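Shared inboxes and the promise of Trillance

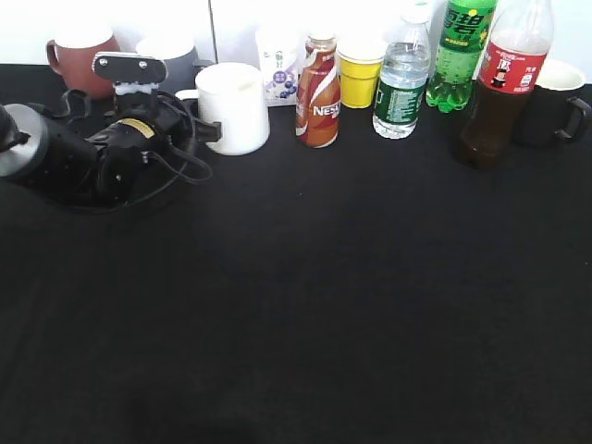

Does a small office need a ticketing system to handle a shared inbox? Most small offices can get by with plain mail folders and a rule about who answers what, at least until messages start going missing.

I wrote that rule down in June, when we were deciding whether to pay for Trillance. There are 14 of us. We share two mailboxes, one for orders and one for everything else, and the second one is a swamp. Renji Wada had sat through the sales demo and came back convinced. I had sat through the same demo and came back with a headache.

The pitch is that every email becomes a case, every case gets an owner, and every owner gets a dashboard. Fine. But a case with the wrong owner sits there exactly as long as an email nobody opened, and now it has a number on it.

We ran the trial for 31 days. Trillance opened some 270 cases in that time, and a good share of them were people replying "thanks" to a closed case, which opened it again. There is a setting for this. It lives under Workflow, then Inbound, then a tab called Conditions, and it was off by default. Support told me most customers like it off. I would love to meet them.

The calendar sync was the part I had hopes for. A follow-up date in a case is supposed to show up in your own calendar, and it does – one way. Move it in the calendar and the case keeps the old date. Purificación Escobar missed a call with a supplier over that and was far more polite about it than I would have been.

To be fair, search is good. I found a quote from two years back in seconds, and our mail program has never managed that. Renji also likes the merge button, which joins duplicate cases, though I can't find any way to split them again if you pick the wrong pair.

We didn't buy it. We went back to folders, with initials in front of the subject line when somebody takes a message. Renji wants to look at Irkura next. I've asked to see the export format before anyone books a demo.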